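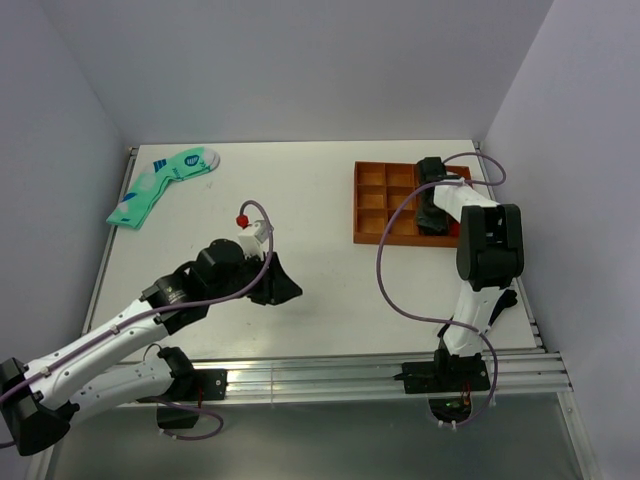
Issue 10

Notes > Wivdale bench > Grippers

February 10, 2023
Thitima Kaewkla

Finger test write-up, as promised to the people who asked in January. Two arms, one tray, socks. I compared our old wide pads with the narrow Kalniņš fingers, both on the same Nindska controller. Long thread.

The job: pick a sock off the table, roll it, put it in a compartment. 100 attempts per finger set, both arms wearing the same set each time. I reset by hand between attempts and didn't help once the arms had started.

Wide pads first. They are good at holding. Once they have cloth between them it stays there, even a thick sports sock pulled from one end. Dropped in transit: none.

Where they struggle is placing. The pads are nearly as wide as the compartment, so they catch on a divider on the way in or drag the roll back up on the way out. Most of my failed attempts were that second one.

Narrow fingers: 10 drops in transit, nearly all on thin nylon. Placing was much better. They go down beside the roll, open a little and come out clean.

Picking from flat is closer than I expected. The narrow tips get under a cuff easily but they also poke the table more. I raised the approach height twice and I'm still not happy with it.

Rolling is the slow part with either set. One arm pins the toe, the other turns the cuff over. With the pads I had to keep the grip force low or the first fold got squashed flat and wouldn't start to roll.
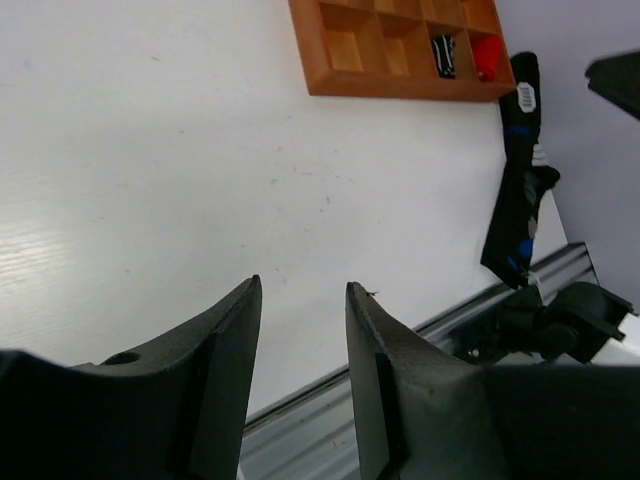
Camera placement made more difference than I'd allowed for. With the old mount I couldn't see the tips at all at the bottom of a pick, so I was judging contact from motor current. On the wrist mount both tips are in view with the gap between them, and I can read the tray as well: black roll with the white stripes in the third slot of the front row, red one next to it leaning on the right wall. That lean matters to me. A roll against the wall leaves nowhere for the right-hand finger to go if you want it back out.

The fixed camera is still the better one for the arms as a whole. I use it to check the elbows aren't about to meet over the tray. I wouldn't drop either view.

Cables. If you copy this set-up, leave big loops at the wrist and tie the cable along the link. My first attempt was too tight and pulled the connector at full reach. Looks untidy now, works fine.

Controller: the Nindska ran both finger sets on one profile once I'd changed the closing width. Don't skip the re-zero after swapping fingers. I skipped it and lost an afternoon.

Wear: I put a rubber sleeve on one narrow pair and ran it for 2000 open/close cycles with a sock in between. The sleeve had started to split at the tip. The bare pair looked the same as before.

For now the narrow fingers stay on. Next I want to try a slightly rougher tip for the nylon ones. If anyone near Gridinthorpe has an offcut of thin silicone sheet, message me and I'll come and collect it.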